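Home Archive Notes About Search

Baskets on open surfaces: notes after a summer of sorting

In June I started replacing the lidded boxes in the workroom with open baskets. The boxes stacked well and kept dust out, but a lid adds a step, and small things were being left next to the box instead of in it. I wanted to know whether an open container of the right depth would fix this. It mostly has.

The requirements were simple. The basket had to be rectangular, so that two could stand side by side without wasting the corners. It had to be light enough to lift with one hand when full. It had to hold its shape when only partly loaded, and that excludes most of the soft fabric bins I have owned. I also wanted something that could be wiped with a damp cloth.

Natural willow was the first candidate. It is stiff and it ages well, but the cut ends of the rods snag on knitted fabric, and the cheaper ones shed splinters for weeks. I had two from Egilsson and gave both away. Seagrass does not splinter, but it sags at the long sides once the contents press outward. Synthetic rattan is the least attractive of the three on paper and the one I kept buying. The strands are uniform, the bands sit tight against each other, and nothing falls through the wall.

Wall angle matters more than I expected. A basket with vertical walls uses the shelf more efficiently, but reaching for something at the bottom means scraping your knuckles on the rim. A slight outward flare gives the hand room. The cost is a footprint that is larger at the top than at the base, so measure at the rim before ordering. I measured one at the base and it is now in the bathroom.

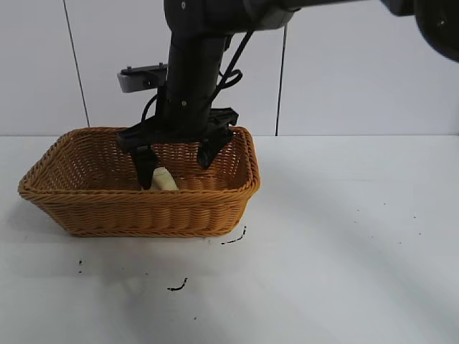 Depth is the other variable. My working rule is that an item standing upright should be reachable without moving its neighbors. For rolls, tubes and anything else taller than it is wide, a medium depth is best. Too shallow and they tip over the edge when the basket is carried. Too deep and they vanish behind the front wall, and I end up emptying the lot on the table to find one of them.

I tried two loading methods. In the first, items lay flat in layers. Capacity was good, but anything in the lowest layer was effectively in long-term storage. In the second, items stood on end in rows. This holds less, and the last few tend to lean when the row is incomplete. Gebhard Eder suggested a strip of folded cardboard as a movable divider. It works, it costs nothing, and it can be replaced when it gets tired.

Soft items deserve a separate note. Foam and rolled cloth grip a woven wall slightly, so they stay upright better than smooth bottles do. They also collect crumbs from the bottom of the basket. A sheet of felt solves this. Cut it 9 mm short on each side, or it will buckle in the middle and everything on it will lean.

Labels have been the weak point. Adhesive ones do not hold on a woven surface. Tied tags hold, but they rotate until the blank side faces out. I bought a pack of 100 card tags from Plilik and have used very few. The current solution is no label at all, with one category per basket and a fixed position on the shelf.

Cleaning is quick. Turn the basket over, tap the base, then brush along the direction of the weave. Brushing across it pushes dust into the gaps. The braided rim takes longest, and an old toothbrush is adequate. Leave it upside down to dry, up to 72 hours if the room is cool, before putting the felt back.

Still open: whether the large Huder basket is worth having for cables. Taras Hordiienko keeps his coiled in one and reports no tangles, but he coils more carefully than I do. I will try it with the extension cords first.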